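Stop publishing the name before the charge

Wrote half of this at 6 in the morning so bear with me.

Every time something terrible happens in a town like Drellia the same thing goes on. Someone is arrested. Someone with a phone gets a picture of the back of a police car. By lunchtime there's a name, and by teatime there's the name's school, the name's mum's street, and a bloke who sat next to him in geography saying he always kept to himself. No charge. Often no confirmation of anything. And the papers, who know better, run it with a "believed to be" stuck on the front as if those three words were a seatbelt.

I worked on a local paper for 16 years. I've done it. I'm not writing this from any height.

The one I think about is the Nwankwo Road fire. August, hot, everyone out on the pavement. A man was taken in for questioning and we had his name off two neighbours inside the hour. We ran it. So did the Stondia lot, who had it up before us and were very pleased about it. He was let go the next day, no charge, never a suspect in any real sense, he'd been first to the door and the police wanted to know what he'd seen. That was the whole of it. We printed a correction of 9 lines on an inside page. I remember the number because I had to cut it down to fit.

His name still comes up with the fire if you search it. You can guess what happend to his job.

People tell me the law covers this. It does, sort of. If you've got money, and a solicitor, and the stomach for two years of letters. Most people haven't. And the law was written for papers and broadcasters, it wasn't written for a town group with 850 members and one moderator who is asleep.

Which is the other argument I get. The name's out there anyway. It's on everybody's phone, so why should a newsroom sit on its hands looking silly? I used to find this convincing. I don't now. A rumour is a rumour untill a paper prints it, and then it's a fact with a logo on it. That's the only thing we've got left to sell, that we checked. If all we do is repeat the group chat an hour later with better spelling, pack up and go home.

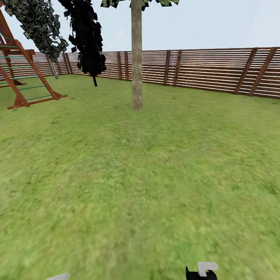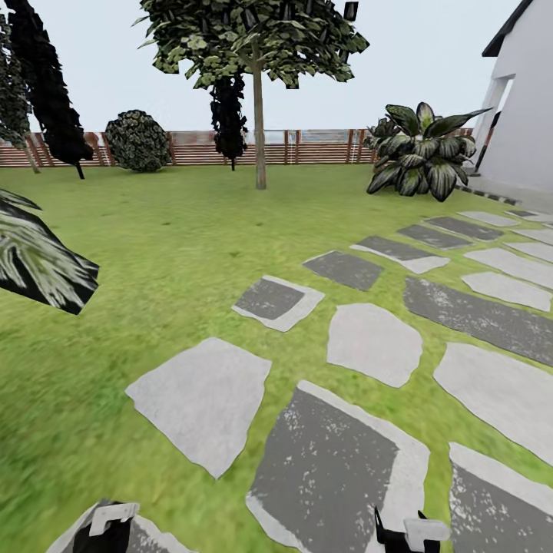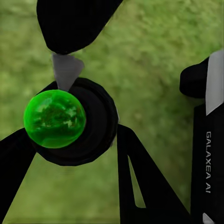 A lawn, three views. Computer-rendered.

What the police could do

Talk sooner. That's most of it. The gap is where the names grow. When the force sits there for five hours saying "enquiries are ongoing", people fill it themselves, and they fill it with the odd lad from number twelve.

Garba Osagie, who was a press officer for years before he packed it in, put it to me like this: "Say one true thing every hour. Even if it's small." He had a fight with his bosses over it, lost, and took up teaching. But he had a point. Tell us the road's shut. Tell us one person is being spoken to and no, it doesn't mean he did it. Say that bit out loud, people need to hear it.

I went back through our own archive for this, the bits that are still online. 221 stories with an arrest in them and no follow up at all. Charged, not charged, sent home with an apology, you couldn't tell from reading us. I wrote some of those. Not proud.

What the papers could do

No name before charge. Full stop, unless there's someone on the loose and the public need to know who to keep away from. That's a proper exception and police will normally ask for it. Being first isn't an exception.

And if you named him, you stay with it. Same size headline when he's released. Same page. Take the old story down or put the outcome right at the top of it, where people will see it.

The editor over at Isen tried this for a while. Readers moaned, a few said he was covering up, one posted the name under every story for a week. He held out. The paper's still there.

I know what comes back at me. What about the victims, why all this worry over him? Fair. But a wrong name does nothing for them either. The families on Nwankwo Road spent a day hating the man who'd tried to get in and help, and then they had to live three doors down from him. Ask them if they felt well informed.

Anyway. Letters to the usual place.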